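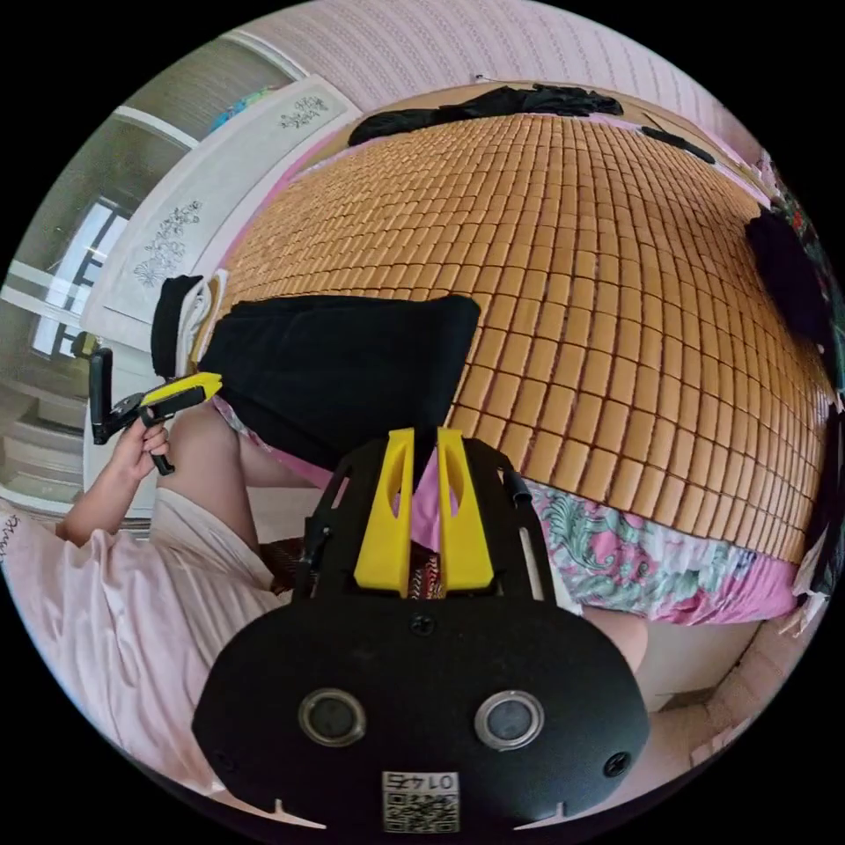
About us

Skaltar is a small firm that tests household robots and the gear used to teach them, and then tells people what we think. We don't sell robots. We started in May with one rented room and a list of claims we didn't believe, and we have crossed off fewer of them than we expected.

Much of our work is going to demonstrations. Makers invite us, give us coffee and show us a machine folding one towel very nicely. We ask for a second towel, of a different size. You learn a lot from how long that takes to arrange.

At the Carretero open day a salesman told us that 100 tries at a task would be enough to teach it. Siyabonga Mofokeng asked which task. Putting a cloth in a box, as it happened, and the box was always in the same place. We asked about shirts and were given a leaflet.

The Vetus visit was better. They let us work a pair of hand-held grippers ourselves, and Ya-wen Yuen spent most of the afternoon on folding. Her notes say that two plastic fingers are a poor swap for ten of your own, and that dark clothes are a nuisance when you are trying to find a sleeve. She also wrote that the people at Vetus answered what she asked, even when the answer didn't help them. We have not yet seen a robot of theirs do the same job in a home we picked, so we are holding off on praise.

Kuridach sent us 1040 recorded folds to look through. We threw out 172 of them, mostly because the fold was never finished. They were not pleased, but they did ask for the list.

We now hold our own open day, on December 2, 2018. Bring your own washing, the more awkward the better. There are no slides. You can try the grippers, watch us get things wrong and ask what any of it costs. If a maker turns up with a machine, it gets the same basket as everyone else.

Ya-wen runs the testing and Siyabonga does the visits and the writing. Makers pay their own travel and don't see our reports before you do.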